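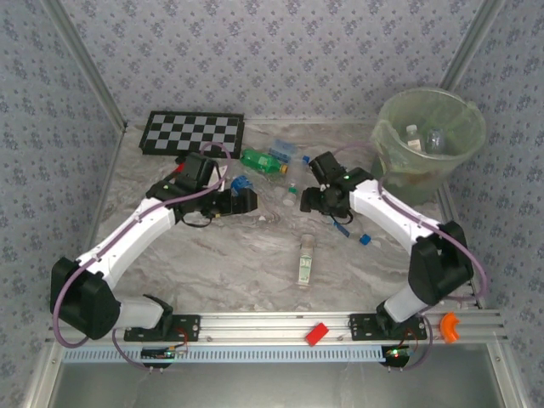

Marbled tabletop with bottles, caps and a vial. The green soda bottle with the orange cap is on its side; the bucket is in the back-right corner.

Home | Galleries | Notes | Contact

Bottle and Container Sorting, Tabletop Layout
Posted Mar 18, 2020 by Hipólito Domínguez

This gallery belongs to the Tremden series on sorting small household containers. The task is to clear mixed bottles from a flat surface into one open bucket. Item sizes in the series run from small vials up to soda bottles of the 490 ml class. Bottles go in with caps on where a cap is present. Separate caps are handled last.

The tabletop has a gray marble pattern. Clear plastic is hard to pick out against it, and a crumpled bottle is harder still once the label is turned under. Colored caps and printed labels give the best contrast. The wallpaper is a light ground with a small dark blue floral print and was kept from the January layout.

The bucket is translucent pale green plastic. Contents can be checked through the side without tipping it. Two clear bottles are inside in the first picture, one of them with a white cap.

The checkerboard stays flat near the back left and is not part of the sort. Nothing should be set down on it. 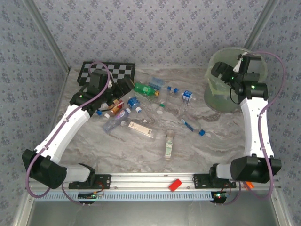
Right gripper in the bucket, left gripper over the lower-right corner of the checkerboard. Bottles, vials and small containers on the slab.

Notes on placement: tall items left upright tend to fall when a neighbor is moved, so most layouts in the series start with the bottles lying down. Vials are stable enough to stand. The bucket position is fixed for a full set of 5 layouts and then changed.

Full item lists are filed under layout number 126.

Related galleries
Skoltanska: Jars and Lids
Acuña: Drawer Contents, Before Sorting
Fillance: Small Caps, Set of 100
Tremden: January Layout

Contact | Copyright 2020 Hipólito Domínguez | Back to top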